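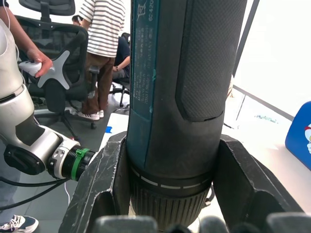 The sander arrived at the Cenby bench with a tag wired to its cord. The tag said: Stops when warm. The tester read it, copied it into the log, and removed the wire.

Every tool that came back to Cenby went through the same sheet. Line one was the outside of the housing. Line two was the label. Line three was the grip, line four the vents, line five the cord. After that the sheet allowed the tester to apply power. People who applied power first were sent to the Griltelcombe warehouse to count cartons, and most of them stayed there.

Line one: no cracks. Line two: label present, print worn in two places, still accepted. Line three: grip bonded on all edges. Line four: vents clear to the eye. The tester held a strip of tissue in front of them, ran the motor for three seconds, and watched the tissue lift. It lifted less than it should have. She wrote "low" and did not write why.

The log for the sander already ran to four pages. It had been sold in August, returned, tested, passed, and sent out again. The second owner had kept it nine days. The third had kept it longer and had written a letter, which was folded into the back of the log. The letter said that the tool ran well on pine and ran well on oak, but that on the door of the back bedroom it would stop, cool for a while, and then start on its own with the switch off.

The tester read that line twice. A tool with a slide switch cannot start with the switch off. A tool with a failed switch can. She underlined "switch off" and turned to the section of the sheet marked Controls.

She cycled the switch 200 times. The contact resistance stayed flat from the first cycle to the last. She warmed the housing with the heat lamp and cycled it 200 times more. Flat. She put the sander in the test cradle, set the brake load, and let it run at full speed until the thermal cutout opened. The motor coasted down. She moved the switch to off, logged the time, and waited for the housing to cool.

The room at Cenby was quiet after the dust extractor shut down. It had a Clenik filter unit on the wall that ticked as the metal shrank, and a clock with no numerals. The tester ate half a sandwich and read the rest of the letter. The owner had bought the house empty. The back bedroom door had been painted many times, and he had wanted to get down to the wood. Under the green was a cream, and under the cream was a blue. Under the blue there were pencil marks at the edge of the door, short level lines, each with a date beside it. The highest was at the height of a child of seven or so. He had not noticed them until the sander stopped. When it started again it was lying on its side on the floor, a yard from where he had put it down.

He did not ask for his money back. He asked whether there was a setting.

The housing reached room temperature. The cutout closed with a click. The sander stayed still. The tester waited the full interval on the sheet, then doubled it, and wrote "no restart."

There was a box at the bottom of the last page for tests not on the sheet. It was used perhaps twice a year. She went to the scrap rack and found a length of painted board from some old shelving, white over brown. She clamped it to the bench, took the sander out of the cradle, and worked along the grain at medium speed. The paint came off in an even gray powder. The sander ran for eleven minutes and did not stop.

She turned the board over. On the back, near one end, somebody had written in pencil — a measurement, a line, an arrow to show which side went up. She set the pad down on the arrow.

The motor stopped.

She checked the load reading, which was low. She checked the housing, which was barely warm. She lifted the sander an inch and it ran. She lowered it and it stopped. She did this 100 times, as the sheet required for any intermittent fault, and entered the results in two columns. The columns matched.

Under Fault she wrote: None found in motor, switch, cutout, or cord. Under Action there were three choices, and she crossed out Repair and Scrap. In the space after Return to Owner she added a line in small print, to be typed up by the office at Makori and sent with the tool:

There is no setting. Please sand around them.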